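Paseck Bedside Sound and Light Unit

The Paseck is a small bedside unit that plays calm background sound and dims a warm light over a set time. It was made for people who have trouble settling at night, including those who get up often to look after someone else. There is no app and no account to set up.

Turn the dial to pick a sound, then press it once to start. The light fades over 27 minutes and the sound stops 2 minutes later. Press again at any point to turn everything off - the unit keeps your last volume setting. 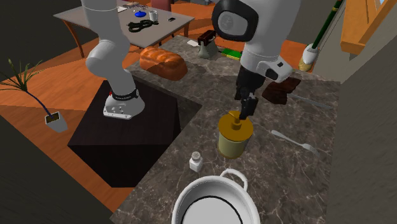
What you get

Paseck unit, gray or white
Power cord, 2 m
Printed guide in English and French
Cloth travel bag

Care and safety

Wipe with a dry cloth. Keep the unit away from sinks and tubs. It is not a medical device and does not replace treatment for insomnia or anxiety. If poor sleep goes on for weeks, talk to your doctor.

Ordering

Item number 2254. Orders placed by Fri 11 December ship the same week from our Judalville warehouse. For clinic or care home orders, write to Colleen McKinnon in sales - bulk prices are listed on the trade page.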